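Section 4. Sorting and folding at the table

Once your Inden basket is clipped together and the four corners have clicked (see Section 3), you are ready for the part most of us put off until the evening. We suggest doing it at a table. The floor is hard on the knees, and a bed is much too tempting to lie down on!

What you will need

- The Inden basket, filled no higher than the rim
- A clear, dry tabletop
- A chair at a comfortable height
- The Cormier folding card that came in the box (optional, but lovely for shirts)

Setting up

1. Wipe the table and let it dry. A damp patch on a stone-look top is surprisingly hard to spot, and a clean pillowcase will find it every time.

2. Carry the basket with both hands, one on each side. It is rated for 8 kg, and a full load of towels can come close to that, especially if they have not been dried all the way.

3. Set the basket down near the side where you will be sitting. Some people like it square to the edge, and some like to turn it so that a corner faces them - try both and see which way your arms prefer.

CAUTION: Keep most of the base on the table. If the rim hangs over a little, that is fine, but do not lean on it, and do not let small children pull on it from below.

Sorting

4. Take things out one at a time, starting from the top. We know it is faster to tip the whole load out, but then you have a heap to dig through, and the socks always end up at the bottom of it.

5. Make your piles on the far side of the table, leaving the space beside the basket free for folding. Dark things, light things and towels are plenty to begin with. If you run short of room, a spare chair seat does nicely for anything already folded.

6. Work down to the last dark pieces, which like to bunch together in the middle. Lift each one clear of the rim before you shake it out, so that nothing snags on the openings in the sides.

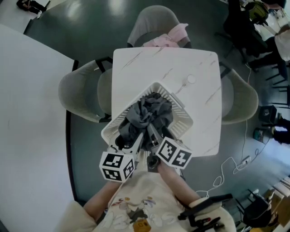 7. Shake each piece once, smooth it flat with your palm, and fold it in half lengthwise. Then fold it again to fit your shelf. The Cormier card is 255 mm wide, a good size for most dresser drawers.

Note: Thick sweaters do better with one fold fewer. Perihan Demirtaş, who tested the basket for us at home, rolls hers and has never gone back.

When you have finished

8. Turn the empty basket over and tap out any lint. Wipe the inside with a soft cloth and lukewarm water - no bleach, please - and let it air dry before you stack it.

9. Store it away from heaters and strong sun. Replacement corner clips are listed in Section 6 under part number 376.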